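Plosthorpe Allotment and Garden Society
Minutes, general meeting, 2 Jan 2023, back room at Ilton Hall

Present: Raluca Gavrilă (chair), Angus McAlister (minutes), plot holders as per sign-in sheet. Apologies from plots by the north gate, road was bad.

Started late, key wouldn't turn.

Last minutes
Read and agreed. One correction: the hose left by the lower tap belongs to the society, not to plot 30. Angus to fix the copy in the binder.

Water
Lower tap still dripping. Washer replaced twice. Raluca thinks it's the seat and wants a plumber. Quote is 300, includes lagging the pipe where it comes up out of the ground. Long talk about whether to do both taps at once. Upper tap is fine at the moment. Agreed: lower tap only, lagging on both.
Water stays off until the hard frosts are done. Please don't turn it on yourself "just for a minute". Stopcock cover has been found with the lid off again.
Rain barrels: anyone wanting one in the bulk order, name on the list by the door. Lids extra.

Compost and manure
Delivery came from the Nepia stables, dumped across the track instead of in the bay. Mostly shifted now, thanks to those who came with barrows. It's fresh. Leave it to rot down before it goes anywhere near carrots.
Complaint about couch grass roots and bindweed in the shared heap. Bag it and take it home. Same goes for tomato stalks with blight.
Question re cardboard: yes if plain, tape off first. No shiny stuff.

Seed order
Going with Drolluvov again, prices up a bit but germination on the leeks was good last time. Onion sets: red and yellow, one order. Shallots only if there's enough takers.
Potatoes: earlies split by the sack as before. Raluca asked for a late one that stores better, last year's went soft in the shed. Suggestions to her please.
Somebody wants sweet potatoes. Discussed. They can order thier own slips.
Broad beans sown in fall on the top plots are up, mice have had some. Holly clippings over the row was suggested, also wire mesh. Mesh preferred.

Paths and boundaries
Main path is mud from the shed to the bend. Woodchip promised, no date. Until then keep barrows to the left side where it's firmer.
Two plots have crept out into the path. Angus to put string along the original line and speak to both holders. Nobody is being fined, just move the edging back.
Hedge: needs cutting before birds are nesting. Shears in shed are blunt. Bring your own.

Shed
Roof felt lifted at the back corner in the wind. Tacked down for now. Proper repair when dry. Mower didn't get drained before it was put away, needs doing. Strimmer line all gone, two spools to be bought.
Padlock code changing after this meeting. Code not in minutes, ask Raluca.

Money
Balance in the account 2000 after hall rent. Insurance still to come out. Rents stay the same this year. Four not paid yet, reminders to go out with the newsletter.
Newsletter by email unless you ask for paper.

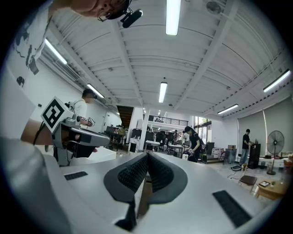
Indoors, headset mic and glasses.

Open day
June, date to be settled when the hall sends its calender. Plant stall, teas, kids' sunflower thing. Last year we ran out of cups. Raluca will do the posters, wants photos of plots looking decent, send them to her. Tomato plants for the stall need starting in good time, so ask yourself now if you have windowsill space.
Raffle: yes. Cash float to be sorted nearer the time.
Gazebo has a bent leg. Angus to see if the leg can be got as a part, otherwise borrow one.

AOB
Bonfires: only after dusk, only dry stuff, check the wind. Smoke went over the houses again.
Waiting list: two plots free, both overgrown. Offer as half plots first, covers included.
Bees: plot holder by the pond would like one hive. Mixed views. Wants more detail on where exactly and which way it faces. Carried over.
Lost: one green kneeler, one trowel. Found: a glove, left hand.

Actions
Raluca: plumber, padlock, posters, potato list.
Angus: string line, spools, reminders, gazebo leg, binder correction.
Everybody: names on the barrel list, weeds home with you.

Next meeting same room, date by email. Closed when the hall heating went off.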